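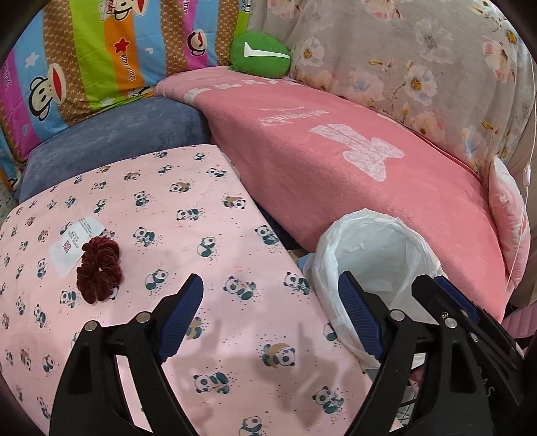
Last updated: Jun 24, 2018

Sandach's bedding collection has taken in 459 items, the organisers claim, and they call that a success. It is hard to say what that figure covers. A folded pink fleece blanket, a striped comforter with monkey faces and a dark maroon scrunchie are all in the pile, and a scrunchie is not bedding by anyone's reckoning.

Babita Garg, who runs the drive for Vimitz, said everything would be sorted and bagged before going to families in Rirnport. She would not say who checks the bags, or why the target of 707 set in November has been dropped from the posters.

Panda-print sheets are cheerful enough. Whether families asked for them is another matter, and Vimitz has yet to publish a list of what was requested.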